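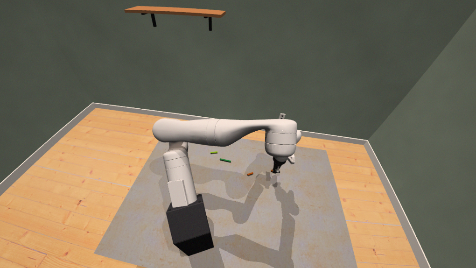 About Zalthorpe School of Bookkeeping and Office Practice

Zalthorpe School of Bookkeeping and Office Practice is an independent adult education school in the town of Rumham. The school offers part-time and full-time instruction in bookkeeping, payroll, business writing and general office administration. Its students are adults who are entering office work for the first time, returning to it after an absence, or seeking a formal certificate in duties they already perform.

Our History

The school was established by Delphine Achterberg, who had kept the accounts of a grain dealer for much of her working life and had trained most of the clerks who worked beside her. Her first classes were held in the evening in two rented rooms above the Skesberg Furniture store on Canal Street. Students brought their own ledgers and paid by the week.

Enrollment grew as local employers began sending their staff for instruction, and the school moved to its present building on Tanner Street. The evening schedule was kept after the move. It remains the larger part of the program, and the majority of our students continue to hold jobs while they study.

Ms. Achterberg retired from teaching but served on the board of directors for many years afterward. The handwritten exercises she prepared for her first classes are kept in the school library, and several are still assigned in the introductory course with the prices brought up to date.

Programs of Study

The school awards three certificates.

Certificate in Bookkeeping. Students learn to record transactions, reconcile bank statements, maintain accounts payable and receivable, and prepare a trial balance. The first term is completed on paper. Accounting software is introduced in the second term.

Certificate in Payroll. This program covers wage calculation, withholding, employee records and year-end reporting. Applicants must hold the Certificate in Bookkeeping or pass a placement test.

Certificate in Office Practice. Students receive instruction in business correspondence, filing, scheduling, minute-taking and telephone conduct. A typing test is given at the start and end of the program. No prior experience is required.

Individual courses may also be taken without enrolling in a certificate program. Business Writing and Introduction to Spreadsheets are the courses most often chosen by students in this category. Credit for individual courses may be applied toward a certificate at a later date, with the approval of the Director of Studies.

Faculty and Administration

The school employs 21 instructors, most of whom continue to work in the fields they teach. All instructors are observed in the classroom during their first term and once a year after that.

Sumeya Sisay, Principal, is responsible for the general direction of the school and for its relations with employers. She joined the faculty as an instructor in payroll.

Hernán Betancur, Director of Studies, oversees the curriculum, placement testing and the award of certificates. He also teaches the advanced section of the bookkeeping program.

Paloma Lyons, Registrar, maintains student records and handles enrollment, transfers and requests for transcripts.

Trinity Benavides, Student Advisor, meets with students regarding course selection, attendance and job applications. Appointments are available during the day and before evening classes.

Employer Partnerships

Zalthorpe maintains agreements with a number of local firms that accept students for supervised placements. A placement lasts one term and is open to students who have completed at least half of a certificate program. Each student is assigned a supervisor at the firm and submits a written report at the end of the term.

The school also provides instruction at the employer's place of business on request. Courses of this kind are planned with the employer and may be offered in a shorter form. They do not lead to a certificate unless the full examination is taken at the school.

Tuition Assistance

The Benavides Fund was created by a former student's family to assist adults who could not otherwise afford to enroll. Grants of up to $600 are awarded each term and may be used for tuition, books or examination fees. Applications for the fall term are accepted through the end of May. Recipients are chosen on the basis of financial need and a short written statement.

Visiting the School

Prospective students are welcome to observe a class before applying. Evening classes begin at 6:30 p.m., and visitors are asked to check in at the front office beforehand. Requests to observe a class should be directed to the Registrar. Questions concerning employer courses should be directed to the office of the Principal.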